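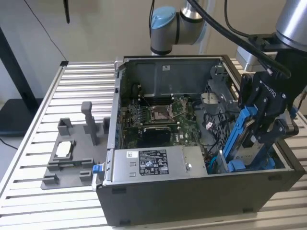

Stop Choosing Grippers by Stroke and Payload

October 9, 2024
By Chie Furukawa

Most gripper comparisons I am sent have the same three columns: stroke, payload, price. They are easy to fill in from a datasheet and they say very little about computer teardown, the job our cell at Saltmont is built around. A drive caddy weighs almost nothing. Any gripper on the market can lift one. The hard part is getting the fingers to it, holding a thin plastic frame without bending it, and pulling along the line the rails allow.

My argument is that the gripper should be picked last. Fix the approach directions first, then the cable routing, then the controller, and see what is left. In our case a jointed Robotiq hand was left, and I would not claim it is the best hand for the work. It is the one whose bad habits we can program around.

Clearance before force

A desktop tower on its side is an open box with a rim. Everything worth removing sits below that rim, next to a wall, a wire bundle or a mesh cage. Finger width at the tip matters less than the width of the knuckles 40 mm higher up, and the knuckles are what hit the chassis. Parallel jaws with long straight fingers look better on paper here. Ours flexed enough under a side load that the grip point moved, and the pull turned into a twist.

Renji Kubo ran 200 caddy pulls on each of the two hands in July, with the same arm, the same path and the same force limit. The straight fingers dropped fewer parts. The jointed hand jammed fewer caddies in the rails. I weigh a jam far more heavily than a drop, as a jam stops the cell and a dropped caddy lands in the case where the other arm can pick it up. A table that reports one success rate hides that choice.

Compliance is a controller property

Vendors sell compliance as something in the fingers. Some of it is. Most of what we use comes from the arm controller, running a soft axis across the pull and a stiff one along it. We changed the controller settings 10 times and the fingertips once. The settings made the larger difference every time.

For this reason I distrust any gripper trial that leaves out the control mode. Position control with a good hand did worse in our cell than impedance control with a mediocre one. The Fivdale wrist we tried last year was a decent piece of hardware that got a bad name in our lab for exactly this reason — it was tested on a stiff arm.

Cables

The gripper cable deserves its own column. It has to reach down over the case along with the hand, and its stiffness shows up in the wrist force reading. Re-zero the sensor above the case at the orientation you will pull in, and do it for each pull.
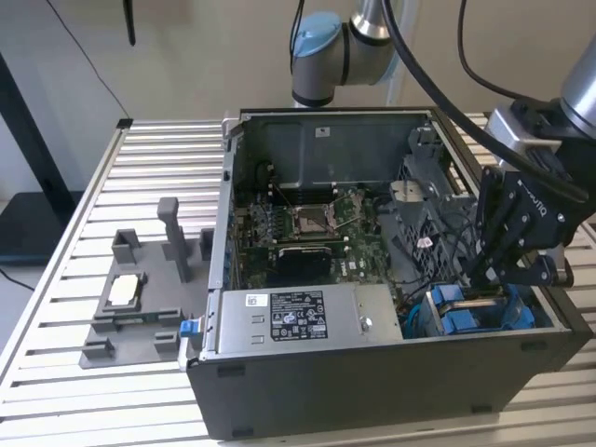

Morena Lombardi disagrees with most of this. Her view, sent after she read a draft, is that a cell which needs ten rounds of tuning has the wrong hand on it, and that a shop with no controls engineer will never get past the second round. She would buy a purpose-made caddy tool, bolt it on a changer and accept the cost of the swap.

She has a point about staffing. I part with her on the changer: every special tool is a bet that the next case has the same latch, and the cases we get do not.

What I would like to see published instead is plain. Report jams and drops separately. State the control mode and the force limit. Give knuckle width at the depth of the part.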